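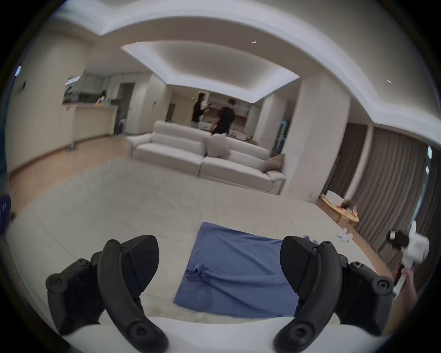 I used to think a mattress was something you bought, put a sheet on and forgot for ten years. Then we moved ours out of the back bedroom in June and I got a good look at it in daylight. Yikes. Since then I've been a bit of a nut about it, and a few of you asked for my routine after I mentioned it in the couch cushion post, so I finally typed it up.

First, give yourself room. If you can get the mattress out into the living room, where there's a hard floor and decent light, do it! Working around a headboard and two nightstands is miserable. Strip everything, and I mean the pad too, and get the sheets going in the washer before you start.

Vacuum next. A little handheld one is so much easier than dragging the big canister around (mine is a Sepp, five years old and still going, though the battery gives me maybe one mattress per charge). Go slow, in overlapping rows, and then do the seams and the piping with the narrow nozzle. The seams are where all the crumbs end up if you have kids who watch cartoons in bed. Empty the cup before you do the other side or you'll just be pushing warm air at it.

Now the cloth. I like a plain square one, blue or some other color that shows up against white, so I don't bundle it up with the sheets by mistake (did that twice). Wet it with cool water, wring it until you can't get another drop out, and lay it flat on the spot. Press, lift, fold to a clean part, press again. Don't scrub! Scrubbing roughs up the fabric and spreads the stain into a bigger ring than you started with.

For old marks I add one small drop of dish soap to a bowl of water and use only the suds. I tried the Milter stain foam and it was fine, but it smelled like a swimming pool for two days.

Baking soda: yes, I still do it. Shake it through a kitchen strainer so it doesn't clump, leave it for 30 minutes or however long lunch takes, and vacuum it up. Check your vacuum's booklet first, as fine powder can clog some filters. I rinse mine afterward and let it dry overnight.

Then let the mattress dry all the way before the pad goes back on. A fan pointed across the top speeds things up a lot. If you have foam, go even lighter on the water than you think you should.

Oh, and wash the cloths by themselves, no fabric softener. Softener leaves them slick and they stop soaking anything up.

Pillows are a whole other story and I'm still fighting with mine, so that'll be the next one.

Posted 2018-12-17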